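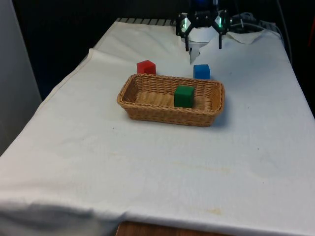

Zhuoran Tian thinks I should have left the fingers alone. Loosen anything on a gripper, according to Zhuoran, and you buy yourself a week of chasing the zero. Fair warning, and I wrote it on the whiteboard before I picked up the hex key, but oh, I'm so glad I went ahead!

Fri 1 April

Started with the linkages. I've been putting off the small screws since November and it showed: two on the left side turned with hardly any pressure. I took them all out one at a time, wiped the threads, put a dot of threadlocker on each and ran them back in by feel. The Stesov driver is a joy for this, it clicks off before you can do any harm. The left fingertip still sits a touch lower than the right when it's wide open. I know about that one and I'm leaving it for now, the pads meet fine when they close and that's where it counts.

Then the zero. Closed it, homed it, opened it, and the encoder came back at 1873. Did it again, 1873. Again! It used to wander every single time and I had honestly come to think of that as its personality. The offset went into the config at 505 and I saved a copy under the new name so I can't mix it up with the old Plirnen file like last time.

The cloth needs a wash. It has that yellow-tan stain toward the front and the lighter streak, and the vision threshold for the wicker is close enough to tan that I'd like the stain gone before I touch the color settings. Spare one is in the Naseri box, if I can find the clips. I also want to pull it tighter at the back by the cables, where it flops over.

Test routine is the usual, red, green and blue blocks and the basket. I ran 18 picks at the slow speed with the green one going in and out, and I stood there grinning like a kid. The sound is so different now. There used to be a little tick just as the fingers reached the block and I'd stopped hearing it, and today it was missing and the quiet made me look up. I dropped 4 of the 18, all of them on approaches near the basket rim, so that's the approach height and I can fix that from the chair.

Zhuoran came by again near the end, watched a few picks, and asked whether I'd written down the torque. I had! (On my hand, but it's in the log now.)

For Monday: raise the approach over the rim, swap the cloth, recheck the zero cold before anything else runs. Order pads from Gronby, the small ones. And put the hex keys back in the right drawer this time.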